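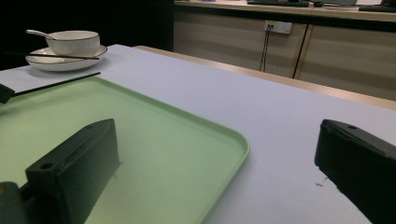 The Ulimar Theatre in Gimwood will run its next season's technical rehearsals on Clustness, a scheduling program that promises to give each company back 90 minutes of every tech day. The theatre's management announced the change in January and has been talking about it warmly ever since. Where those minutes are meant to come from is less clear. The program's makers want every prop, costume change and scenery move entered in a central list before a company arrives, which is a lot of typing for a props table where the usual system is a plastic tray, pale mint green with rounded corners and a raised rim, and a strip of tape with a character's name on it. A tray like that has never asked anyone for a password. Whether the new list does the job any better is the part the announcement leaves out.

Clustness works by building a timetable from the cue sheet. The stage manager enters each lighting, sound and fly cue, along with a guess at how difficult it will be, and the program produces a plan for the day with breaks, costume calls and crew changes filled in. If rehearsal falls behind, the plan redraws itself and sends a new version to everybody's phone.

The theatre says it settled on the program after a trial during Chae, the dance and puppet piece that played there last winter. Chae had 964 cues, by some distance the heaviest show the building has put up, and according to the management it was teched on schedule. The theatre's statement calls the result "a turning point for how we make work in this building."

Perhaps it was. People who worked on the show remember it a bit differently. Two members of the crew, who asked not to be identified as they hope to be hired again, said the company had already toured the piece and came in with its cues written and most of them programmed. One said the phone messages were switched off by lunch on the first day. The other said the stage manager kept a paper schedule taped to the desk and that was the one people went by.

"It told us we were behind," the second crew member said. "We knew that. We were standing there."

Asked about this, the theatre said use of the program during Chae had been "light in places" and that staff would have proper training before the new season. It did not say how the 90-minute figure was reached. A spokesperson for the company behind Clustness said it was an average drawn from its customers, and declined to provide the numbers or say which customers were included. The spokesperson did confirm that the figure rests on what users reported in a survey. No rehearsals were timed.

That matters, as a tech rehearsal is a hard thing to average. A scene change can go right the first time and then wrong for the rest of the afternoon. A door sticks. A radio mic dies in the second act and twenty people stand in the dark while somebody finds a battery. Anyone who has sat through a cue-to-cue knows the plan was optimistic by the first break, and a quicker way of redrawing it doesn't hang the door any straighter.

The cost is modest on paper. Ulimar will pay $300 a month for the licence, on a contract that runs through the season and renews unless cancelled. The training is extra, and the theatre would not say how much extra. Nor does the licence cover the hours stage managers will spend entering the cue sheet, which the software's own guide advises doing "well ahead of load-in." Most of the companies that visit Ulimar pay their stage managers from load-in. Some pay them a flat fee for the whole run, so the work would be done at the kitchen table for nothing.

The theatre said visiting companies would be "encouraged" to enter their own cues. It would not say whether a company that declines could still book its usual tech slot. A draft of the new hire agreement, which has been sent to six companies due in the building next season, suggests the answer. It sets the standard tech period 90 minutes shorter per day and lists the missing time as an optional add-on, charged at the overtime rate.

In other words, the saving has been booked before it has been made. If Clustness performs as advertised, visiting companies lose nothing. If it doesn't, they will be buying back time they used to have, and the theatre will be the one selling it.

Ulimar disputes that reading. It says the hire agreement is still a draft, that the wording on overtime has been "misunderstood," and that shorter days are something crews have asked for over many years. The last point is fair. Long tech days are hard on people, and there are plenty of theatre workers who would welcome going home earlier. The two crew members both said so. What they wanted, they said, was another day in the schedule so the work could be spread out. The theatre said an extra day was looked at and was too expensive, as it would take a performance out of the week.

There are some useful things in the program. It keeps a record of crew breaks, and it will flag a day on which someone has been called back too soon after a late finish. It also stores old cue sheets in one place, handy when a show is revived and the only copy is in a binder in somebody's garage. None of that needs a turning point, and a good deal of it could be done with a shared spreadsheet, though it would be a duller announcement.

The first show to be teched under the new arrangement is a small-cast comedy with one set and few effects. It should come in on time. It would be surprising if it didn't, and the result will say very little about what happens when a musical arrives with a revolve.

The theatre has said it will review the program at the end of the season. It has not decided whether the review will be made public. Companies have until the end of the month to comment on the draft hire agreement, and can do so in writing to the Ulimar box office.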